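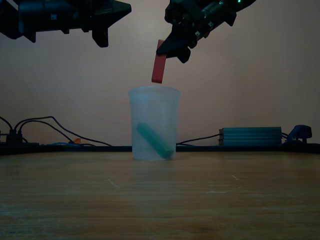 The right gripper holding the red block above the cup, with the green block already in the cup.

Dumholm Makers' Association
Minutes of the March general meeting

Held Friday at Idside, ground floor, following the robotics demonstration
Meeting opened 7:10 p.m.
Chair: Su-chen Kong
Minutes: Szu-yu Fu
Present: 19 members, as per the sign-in sheet. Apologies were received by email and are filed with it.

1. Previous minutes
The February minutes were accepted with one correction. Item 4 should read "laser cutter room", not "laser room and cutter".

2. Business arising
The Gritine quote for replacement dust filters has come in at $432. The old supplier quoted $334 but can't deliver until after winter. Members preferred to wait and clean the current filters in the meantime. Szu-yu to let Gritine know.

3. Report on the demonstration
Su-chen thanked Idside for having us and for leaving the arms set up after their own workday. Members watched from 6 p.m. in two groups, as there wasn't enough standing room at the table for everyone.

The task was to put small coloured blocks into a plastic cup using two arms. Idside staff explained that they picked it because it looks easy and is a fair test of how well the arms are lined up with the table. A block held on a lean can catch on the rim of the cup, and a light cup tips over with very little contact.

Questions from members and the answers given:

Could both arms work over the cup at the same time? Yes, but the staff prefer one to stay back while the other lets go. Most of the collisions they've had were between the two grippers.

Why a cup you can partly see through? It lets people at the table check whether a block is in without leaning over the work area.

Would the arms manage a heavier item, such as a full paint tin? Not with these fingers. They are meant for small, light things.

What does the metal frame do? It marks out the work area and gives them something square to measure from when the table gets bumped.

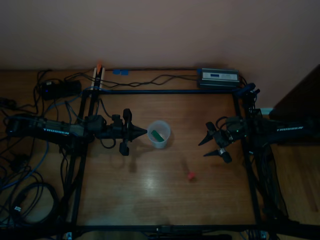 Members then discussed whether we should set up something similar in our own workshop. Points raised:

The cabling takes up a good deal of bench space. Whichever table is used couldn't be cleared each night for the sewing group.

Power would need to come from the east wall circuit. The west wall already trips when the kettle and the heat gun are on together.

A few members felt a single arm would be plenty to learn on. Others said the handling of two arms together was the part they came to see.

Su-chen asked that no money be committed until we know how many people would use it. Agreed. A sign-up sheet will go on the noticeboard, and the matter comes back if 10 or more names are on it by the next meeting.

4. Yang room
The Yang room is free again on weeknights. The electronics group will move back in and return the key to the second locker.

5. Other business
The side door is sticking and should be lifted slightly when closing.
Labels on the shared filament bins have faded. Szu-yu to reprint.
A grey scarf was left on a chair at Idside and is now in the lost property tub.

6. Actions
Szu-yu: reply to Gritine, reprint bin labels, put up sign-up sheet
Su-chen: thank-you letter to Idside, ask about a second visit for members who missed this one

Meeting closed 8:25 p.m. Next meeting in our own workshop at the usual time.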